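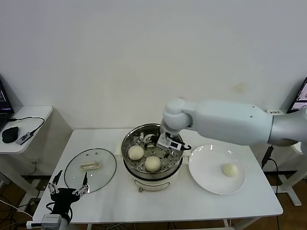 From: Ryan Lockwood
To: steam-and-dough list
Date: 4 Feb 2019
Subject: Re: Small electric pots with a steamer basket, wet bottoms

On the question of wet bottoms, the earlier message is quoted in parts with my replies under each.

> I have been using the Miltis pot with the metal basket on top. The
> buns come out fine on the upper side, but the base is soggy and
> sticks to the tray. Is this a fault of the basket?

Probably not. A perforated metal tray is a good conductor and cools quickly once the heat goes off. Vapor condenses on it, the droplets sit between the holes, and the dough in contact with the metal takes them up. A bamboo tray hides this by absorbing part of the water. With metal you have to manage it some other way:

Cut a square of parchment for each bun, a little larger than the base. Do not line the whole tray with one sheet. A full sheet blocks the holes and you lose most of the steam path, which then goes up the wall of the basket and runs back down from the lid.

Take the buns off the tray as soon as they are done and put them on a dry plate, spaced apart. Mine go on a flat round plate wide enough that they do not touch. A bun left on the tray with the heat off will pick up water for as long as it stays there.

> How much water do you put in? The booklet only gives a maximum.

Well under the maximum. The level that matters is the gap between the water surface and the underside of the tray. At a full boil a narrow pot throws water upward through the holes. I fill to a bit under half and then turn the knob down once steam is steady. The Haworth pot I had before this one cycled its element on and off at the low setting, so the steam came in bursts. If yours does the same, stay one setting higher and use less water.

> I was told to wrap the lid in a towel. With a glass lid and a handle
> in the middle this is awkward.

It is, and I stopped doing it. A towel also covers the vent hole, and with the vent closed the lid rattles and drips at the rim. Two things worked better for me. First, keep the vent clear and check it for dried starch. Second, when lifting the lid, move it sideways in one motion while keeping it nearly level, and tip it only when it is clear of the basket. Most of the spotting on the skin of a bun comes from the lid being tilted directly over it.

Set the lid down flat on the table with the handle up. The rim will leave a ring of water, so wipe it before the lid goes back.

> Also, how many at once? The seller (Irkau) says the basket is a
> "family size".

I would disregard that. The buns expand sideways as well as up, and they need a finger width between them and the same from the wall. In a basket of this diameter I do 2 or 3 per batch. More than that and the sides join, and the skin tears when you separate them. Batches are slower, but the pot is already hot for the second one. Check the water before each batch and top up with hot water, never cold.

> Last question, the collapsed ones. About every fourth bun goes flat
> and wrinkled when I open the lid.

Usually overproofing, sometimes the lid. Turn the heat off, wait, then open slowly. If they still collapse, shorten the second rise. My kitchen was colder in November and I had none at all; with the heating on I had several, same recipe and same timer.

One more note on placement. The pot should stand on a mat or a folded cloth if the table has a painted or laminated top. Condensate runs down the outside of the basket and collects around the base, and a smooth tabletop lets it travel toward the cord. Leave some space from the wall as well.

I have not used the Plivix insert that was mentioned earlier in the thread, so I can't comment on it. If someone has one, please post the hole diameter and the spacing.

Ryan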